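给台式机拆装任务采集示教数据：我们的一整套做法

写这篇之前，我们在内部文档里已经攒了好几版零零碎碎的说明，有的写在聊天记录里，有的贴在工位旁边的纸上。新同学来了总要东拼西凑地看，看完还得追着人问，所以这次干脆从头到尾写一遍，啰嗦一点也没关系。

先说任务。Hutsuliak 是我们给桌面装配做的一组示教数据，内容都围绕着一台打开侧板的台式机：内存条、CPU、硬盘、扩展卡，从托盘到机箱，或者从机箱回到托盘。操作员遥控机械臂完成动作，Plurkulard 负责录制，把各路相机画面、关节角度和夹爪开合对齐到同一条时间线上。后面训练模型用的就是这些片段。

一、布置台面

机箱平放，敞开的一面朝上，零件托盘放在机箱左边。两样东西都要贴着台面的条纹摆正，摆好以后在脚边贴上胶带做记号。托盘是我们自己打印的，每种零件都有自己的位置，第一次用的时候请把零件挨个放进去试一遍，手感发涩的槽位拿细砂纸轻轻磨两下就好，别磨多了，松了比紧了还麻烦。

机箱和托盘之间要留出夹爪转身的余地。我们以前图省事，把两者靠得很近，结果一取靠右侧的零件，手指就去蹭机箱的边，一上午录下来的东西大半都不能用，心疼得很。

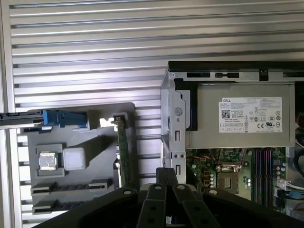 台面弄好以后，把每一路相机画面都打开看一眼。腕部相机离零件近，反光特别厉害，尤其是电源外壳和CPU的金属盖。如果亮得发白，先调灯的角度，实在不行再动曝光。曝光一旦定下来，这一批里就不要再改了，中途改过的话请另起一个批次编号，别混在一起。

固定相机那边要检查的是遮挡。让机械臂走到插槽正上方停住，看看画面里还能不能看清目标位置。前臂挡住一点很正常，全挡住了就把支架挪一挪，挪完记得重新标定。

二、录之前先空练

我们要求每位操作员在正式录制前空练13遍。这个数字听着有点古怪，是大家慢慢磨合出来的：头几遍在找手感，中间几遍容易得意忘形，到后面动作才真正稳下来。空练也开着 Plurkulard，只是存到练习目录里，方便回头自己看看哪里犹豫了。

练的时候请留意这几件事：

靠近零件时放慢，离开时可以快一些，但不要突然加速。
夹内存条要夹两侧的面，不要捏金手指。
下插之前先在槽口上方停一小会儿，确认方向和缺口都对得上。
手抖了就停下来，喝口水再继续，真的不差这一分钟。

三、正式录制

每个片段只做一件事。比如“取内存条，对准插槽，插入，松开，退回”是一个片段，紧接着去拿硬盘就要另开一个。片段开头让夹爪静止片刻再动，结尾也一样，后期切分的时候会轻松很多。

内存条是最值得多花时间的部分。它又薄又长，夹歪一点点，到了槽口就差出一大截。

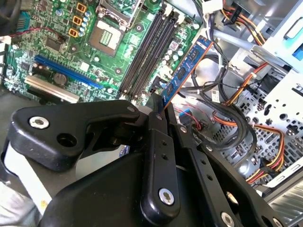
对准这一步最好不要追求一气呵成。我们早期的数据里，操作员个个都是高手，动作干净利落，结果模型学会了漂亮的下插，却不会处理偏了的情况，一偏就硬往下压，看得人直冒冷汗。后来我们专门加录了“带纠正”的片段：故意让内存条以稍微倾斜的姿态靠近，再慢慢转正。每个零件，带纠正的片段至少要录11条，录完在标签里选“恢复”，别选“正常”。

失败的片段也不要删！插不进去、滑脱、碰到线缆，都如实留着，标成“失败”，再用一句话写明原因。一句话就够，“右侧手指碰到黑色线束”这种程度正好，不用写成小作文。

线缆是另一个让人头疼的地方。机箱里的线很软，每录几条就会悄悄换个位置。我们的做法是不去把它们扎死，只在它们挡住插槽的时候拨开。模型以后要面对的机箱，线也不会规规矩矩地待着，训练数据里有些变化是好事。

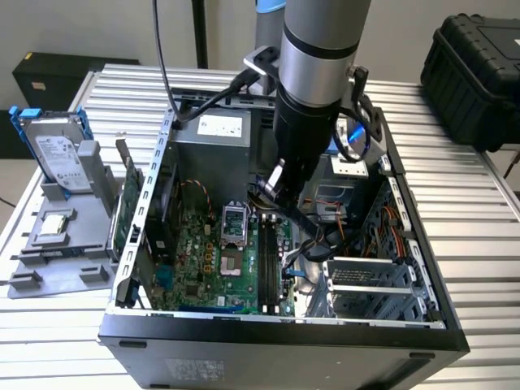 夹爪伸入机箱内部，左侧为零件托盘，硬盘立在蓝色托架中

四、换姿态、换位置

同一个摆法录久了，数据会越来越像。我们把托盘的摆放分成4种，胶带记号用不同颜色区分，每录完一小组就换到下一种。机箱本身也可以稍微挪动，但幅度要小，动完以后让机械臂低速走一遍全程，确认不会碰到箱壁再继续。

操作员也要轮换。每个人的习惯差别比想象中大得多，有人喜欢从左边绕进去，有人总是直上直下，混在一起对模型很有帮助。连续操作的时间不要太长，眼睛一累，对准就开始糊弄了，自己往往还察觉不到。

一个批次最多200条，到了就收，哪怕状态正好也先停下来做检查。批次太大的话，一旦发现时间戳有问题，要返工的量会让人想哭，我们是真的哭过的。

五、当天检查

录完当天就要看，别拖到第二天。打开回放，把腕部画面和固定画面并排放，先快进看整体，再挑几条逐帧看夹爪闭合的那一刻。两路画面里闭合的时刻应该一致，差得明显就说明同步出了问题，整批先挂起，不要上传。 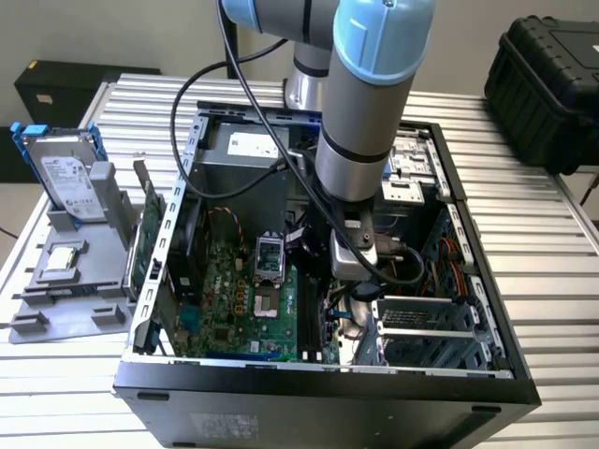 Brollico 机器人学习部 · 数据采集组

检查没有问题的批次，上传到 Zavness 对应的目录，文件夹名写清楚零件、托盘摆法和操作员代号。代号用拼音首字母就行，重名的自己商量着加个数字。上传完成以后，请在登记表里补一行，写上正常、恢复、失败各有多少条，再写一写当天有什么不寻常的情况，比如换过灯、夹爪垫片磨损了，或者相机支架被谁碰了一下。这些小事过几个星期谁都记不得，可模型表现一奇怪，我们第一个翻的就是这一栏。

六、几个常被问到的地方

夹爪打滑，先擦指面，再看垫片，最后才去加夹持力。力加得太大，零件会留下压痕，后面的画面外观就和前面对不上了。

CPU的片段录之前，先确认插座的固定框是打开的。针脚很娇气，下放时宁可多花几秒钟，如果觉得位置不对，就原路抬起来重新来过，这一条照样可以标成“恢复”。

硬盘比内存条重，抬起来以后会有轻微的晃动，等它稳住了再平移。托架两侧都能夹，选哪一侧看当时手臂的姿态，两种都录一些最好。

收工时把零件全部放回托盘，机械臂回到待机位，录制软件退出之后再断电。胶带记号翘边了就顺手换一条新的，颜色对照表贴在显示器背面。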